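Rapport d'étape à la fondation Flastau — revue Podex, 23 juin 2018

Chers amis de la fondation,

Voilà déjà la moitié de notre saison derrière nous, et je prends la plume avec beaucoup de plaisir pour vous raconter où en est la revue, que vous avez soutenue quand elle n'était qu'un sommaire griffonné. Le deuxième numéro est parti chez l'imprimeur Grudatari, à 1000 exemplaires, avec ses 60 pages d'entretiens et de chroniques de concerts. Nous comptons à présent 101 abonnés, dont plusieurs lycéens qui nous écrivent de fort jolies lettres !
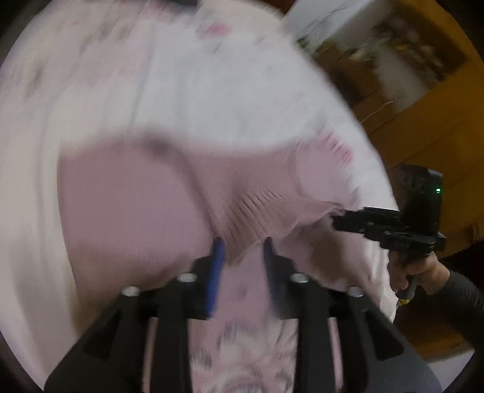

Où en est le budget ? Il nous reste 3167 euros sur votre subvention, de quoi payer les piges et l'impression du troisième numéro.

Le grand dossier sur les salles de quartier a pris un peu de retard — deux entretiens ont été reportés, et la relecture s'est révélée plus longue que je ne l'espérais. En revanche, la librairie Mizuno accepte de nous garder une place près de sa caisse tout l'été, ce qui nous touche beaucoup. Je vous enverrai les épreuves du dossier dès qu'elles seront corrigées.

Bien chaleureusement,
La rédaction de Podex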